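Valus Servicios Internos
Consejos prácticos para el puesto de trabajo y la zona de descanso

Mesas compartidas y equipos automatizados

La incorporación de manos robóticas y herramientas de agarre a las tareas cotidianas del centro de Jadero ha modificado la manera de ocupar las mesas. Quien antes despejaba una superficie en un momento convive ahora con fuentes de alimentación, concentradores USB y cables. Se recuerdan a continuación las pautas vigentes, revisadas en junio por Neusa Godoy, responsable de espacios comunes.

1. Reparto de la mesa
Reserve para los equipos el lado más próximo a la toma de corriente y deje libre el contrario para los brazos. Los objetos que se vayan a manipular se colocan entre ambas zonas.

2. Botellas y envases
Utilice únicamente envases cerrados. Si la tarea consiste en sujetar una botella, compruebe el tapón antes de empezar. Ante un derrame, desconecte la alimentación en la pared y avise a la extensión 922; no seque los conectores con un paño.

3. Manteles y paños
Un mantel oscuro reduce los reflejos, pero se arruga con el roce de los cables. Alíselo antes de cada sesión y lávelo aparte, sin suavizante.

4. Turnos y pausas
El uso de un dispositivo sujeto al antebrazo exige una postura mantenida. Cada persona dispondrá de 12 minutos de descanso entre tareas y podrá solicitar el cambio de puesto sin justificación. La automatización no altera la duración de la jornada ni las funciones reconocidas en el contrato. Theda Hinrichs, delegada de personal, atiende las consultas sobre este punto.

5. Pulseras, cordones y mangas
Revise la muñeca y el antebrazo antes de ajustar las correas. Conviene guardar los cordones largos dentro de la ropa y recoger las mangas holgadas.

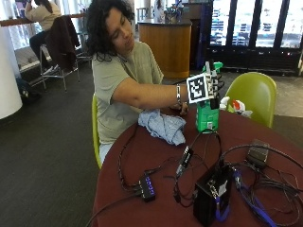 Trabajo en la zona común 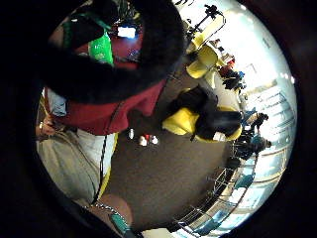 6. Recogida al terminar
Apague primero la unidad de control y retire después los cables, enrollados sin tensión y sujetos con dos bridas de tela. Deposite los envoltorios en el contenedor correspondiente y revise el suelo bajo las sillas. El material se devuelve al armario de la sala Pimentel, donde debe anotarse cualquier desperfecto en la hoja de la puerta.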